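Desska Hand Gripper Kit - Acceptance Checklist, With Comments
Trial unit 2 of 2, on loan from Gronow
Checked by: Riaan Mokgethi
Date: Wed 30 October

Marks used: OK, FIX (usable, vendor to correct), HOLD (do not use until corrected), N/A. Comments are mine and stay in. Gronow has asked for a "clean copy" without them and can have one after the purchase decision.

Section A. Paperwork and box contents

A1. Packing list matches contents. FIX
The list has a wrist strap on it. The box has a second copy of the list. I counted the strap as missing and the list as a spare.

A2. Manual present and in a language the crew reads. OK
Present, English, 80 pages. The first 15 are warnings, including one against using the gripper as a step. I had not considered it until then.

A3. Serial number on body matches loan form. OK
Matches after I corrected the loan form, where somebody at Alleck had typed the letter O for every zero. Initialed by both sides.

A4. Battery transport sheet supplied. HOLD, then OK
Sent by email the same afternoon. The sheet in the box was for a leaf blower.

A5. Contact for faults during the loan. OK
A phone number and a mailbox. The mailbox answered. The phone plays a very nice guitar piece.

Section B. Body and handle, power off

B1. No cracks, sharp seams or loose covers. OK
Ran a cotton rag over all the seams. One snag under the handle, gone after two passes with fine sandpaper. Gronow told, Gronow fine with it.

B2. All screws seated, none proud. FIX
One cover screw was finger-loose. Tightened and marked with paint pen. Please check the same screw on unit 1, whose loan form says it was "inspected thoroughly" by the same people who packed this one.

B3. Handle can be held by small and large hands. OK
Tried on the smallest and the largest hands we had in the building. Small hands reach the trigger with the pad of the finger, large hands with the second joint. Neither owner complained, although the large hands asked if it came in black.

B4. Weight tolerable for the planned session length. FIX
Fine at first. By the end of a long session the wrist knows about it. The missing strap (see A1) would help. Until it turns up, operators swap hands or swap operators.

B5. Vents clear. OK
Keep palms and sleeves off them. Knitted cuffs shed lint, and I would like to keep lint out of something I have to give back.

Section C. Fingers and pads

C1. Fingers open and close over full travel without sticking. OK
Smooth both ways. Slight click near fully open. Gronow says the click is normal. I have written "click: normal" on the case lid so that we don't all phone separately.

C2. Pads attached at all edges. OK
Pressed along each edge with a thumbnail, no lift. Repeat before every session. The pads are the part that wears, and the replacements are sold in pairs at a price that suggests they are hand-carved.

C3. Pads clean. FIX
Arrived with something shiny on one of them. Wiped with a damp cloth and left to dry. Do not use the citrus cleaner from under the sink. It takes the grip off rubber and leaves a lovely smell.

C4. Pinch hazard understood by every operator. OK
Each operator closed the fingers on a rolled-up sheet of paper first and looked at the result. Nobody then volunteered a finger, so I consider the training effective.

C5. Fingers release when the trigger is let go. OK
Released every time I tried it. If it ever fails to, stop, put the object down with the gripper still on it, and come and get me.

Section D. Power and data

D1. Charger is the one supplied. OK
Labeled, cable-tied to its own case. Anyone who borrows it for a phone will be asked to read the manual aloud.

D2. Battery runs for the session claimed. FIX
The brochure says up to 80 minutes. We got a decent morning's worth out of it with breaks, but the indicator stayed full for most of that and then fell off a cliff. Treat the indicator as an optimist and charge at lunch.

D3. Recording starts and stops on command. OK
Starts on a short press. Stops on a long press. The reverse would have suited my habits better, and I have several recordings of the inside of the carrying case to prove it.

D4. Files copy off and open. OK
Copied and opened in Nemetti without trouble. File names are long and unfriendly. Rename the folder, leave the files alone.

D5. Recording notice given to people in the room. OK
Said aloud before each session, and repeated for late arrivals. Headphones do not count as having heard it.

Section E. Room and table, before a handling session

E1. Floor clear where the operator will walk. OK
Operators watch the fingers and forget their feet. Chairs go back where they belong, bags go under desks. Walk the route once with the gripper switched off.

E2. Table stable, objects set back from the edge. OK
Lean on it with both hands. If it moves, fold a card under the short leg like everybody else on earth.

E3. No breakables in the first session. OK
Artificial flowers are a good opener. They weigh nothing, they have awkward stems and petals that test a light grip, and dropping them costs you only some dignity. Mugs come later, and they should be Alleck's mugs.

E4. Operator has room to turn, other people know a session is on. FIX
Ours is a working office and people will keep working in it. Call out before swinging the gripper away from the table, and keep it below shoulder height when anyone is passing. I marked this FIX for us, the vendor is innocent here.
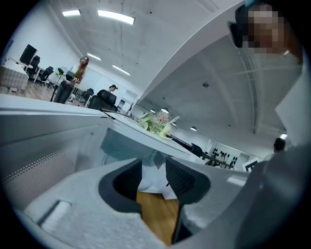
E5. Long or springy items held down before approach. OK
Rods, stands and cables tend to come along with whatever you meant to lift. Hold the base with the free hand, or move them to another table.

E6. Hair, lanyards and loose sleeves secured. OK
Lanyards off altogether. Yes, the visitor ones too.

Section F. Putting it away

F1. Power off, fingers closed, pads wiped. OK
In that order. Wiping the pads with the power on is how you find out about C4.

F2. Case closes without force. FIX
The foam cutout is a little tight on one side. It closes if the handle goes in first. Please don't sit on the lid. I know it works.

F3. Log filled in. FIX
Name, start, stop, anything odd. "Fine" is acceptable once per person per week. The entry reading "haunted?" has been investigated and was the click (see C1).

Open items for Gronow

Wrist strap for unit 2. Loose cover screw to be checked on unit 1. Battery indicator, with whatever explanation they have. Foam in the case. A shorter price on the pads, which is a wish and should be read as one.

Result

Unit 2 accepted for supervised use, loan only. No purchase recommended until the strap and the battery question are settled. Gronow first promised the strap in July, so I have left the line for its arrival blank and used a pencil for everything near it.

Signed: R. Mokgethi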